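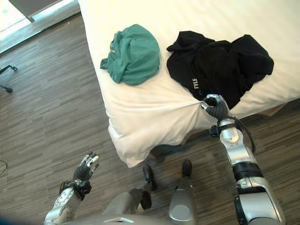
Nathalie Campbell asked whether the fitted sheet has to come off before the clothes on the bed are sorted. It doesn't. Sort first, on top of the sheet, and strip the bed afterwards.

## 4.2 Clearing clothes and changing the sheet

**You will need:** the Gudosside laundry bag, a clean sheet, and hangers for anything going back in the wardrobe.

1. Pick up each garment separately and shake it out over the bed. Dark and coloured items can go in the same pile for now.
2. Empty all pockets. Close zips and fasten hooks.
3. Turn printed tops inside out before they go in the bag.
4. Fold or hang whatever is clean. Put the rest in the bag – no more than 14 items per load.
5. Lift the sheet at one corner of the foot end, then work along that side towards the pillows. Repeat on the other side.
6. Roll the sheet inwards and wash it apart from the dark clothes.

> **Caution:** Do not drag the sheet off with clothes still on it. Small items get rolled up inside and may dye the sheet in the wash.

### Fitting the clean sheet

1. Start with the two corners at the head.
2. Pull the sheet down the bed and fit the foot corners.
3. Smooth from the middle out to the edges, then tuck in any slack.

**Note:** If the last corner rides up, check that the sheet is not on sideways. The care label on Brodow sheets is sewn at the foot end, on the left.

For stain treatment see section 4.3. Replacement laundry bags are listed under part number 362.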